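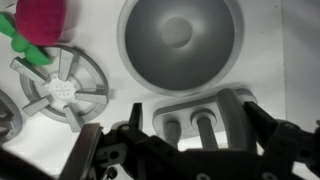
Usbridge, 12 Mar 2020

Re: [parts-list] Grey parts, sorting before assembly

Chie Sekiguchi wrote:

> I have the grey parts out on the white table and can't match them to the Akov sheet. Is the spoked ring meant to sit inside the round dish, or does it go on the base plate? Also, do the spokes need trimming flush with the ring?

Chie,

Please don't trim the spokes. Several of them run past the outer ring by design, and the drawing shows the same. The Vulel revision had them shorter, so if you are working from that sheet, discard it and use Akov revision 4.

On your first question: neither, yet. The dish is item 3 and goes down first, raised boss upwards. The spoked ring is item 4. Its hub, the pale one with the grid of small holes, is located over the boss, but only after the spacer is in. The spacer is in the Higuchi bag, order 1870, and I would leave that sealed until the other parts are checked off.

The flat part with the rounded corners and raised rim belongs to a separate sub-assembly – keep it apart from the round parts. I put mine in tray 620 and labelled it, as the two sets were mixed when they arrived.

Lay the rings flat for storage. Mine were stacked on edge from May until the winter and one is now slightly oval.

If the hub is tight on the boss, send me the bore measurement before sanding anything.

Masanobu Wada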